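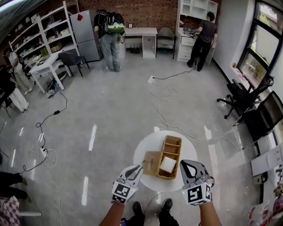 11 February 2023

I gave up my car in August and have been getting to work on the number 7 bus ever since. A few people asked how it was going, so I'm writing it down.

The ride from Erdale to Flasosville takes 40 minutes if the bridge is clear. By car it was 25. I leave the house at half past six, walk down to the stop by the Abbasi bakery, and usually get a seat on the left side, where the heater works. The driver on the early run doesn't wait for anyone who is still crossing the street. I learned that in the first week.

A monthly pass costs $126. I was spending more than that on gas and parking, and then there was the insurance. I put the first few months of savings toward a better coat and a pair of boots.

Groceries took some sorting out. I used to do one big shop every other Saturday and fill the trunk. Now I stop at the Dunum market on the way home and buy what I can carry. I eat more soup than I did before and I throw out fewer vegetables. Cat litter I still order online.

The evening is the weak part. After seven the bus runs once an hour, and if I miss it I either sit in the library until it closes or pay for a cab. I've done the cab four times. I also skipped a concert in January because there was no way back from it that didn't involve asking for a ride.

I read a lot more. I finished a long history of the canal towns that had been on my shelf for years, and I know now that the stone bridge we sit on every morning went up in 1840 and was a toll bridge for most of its life. It was built for carts and it is too narrow for two buses to pass, so one always waits.

The transit office is talking about moving the Erdale stop up the hill, next to the school. That would add a steep walk for me, and there's no shelter up there. Comments are open until the end of the month and I've sent mine in. The form is on their website under "Service Changes," near the bottom of the page.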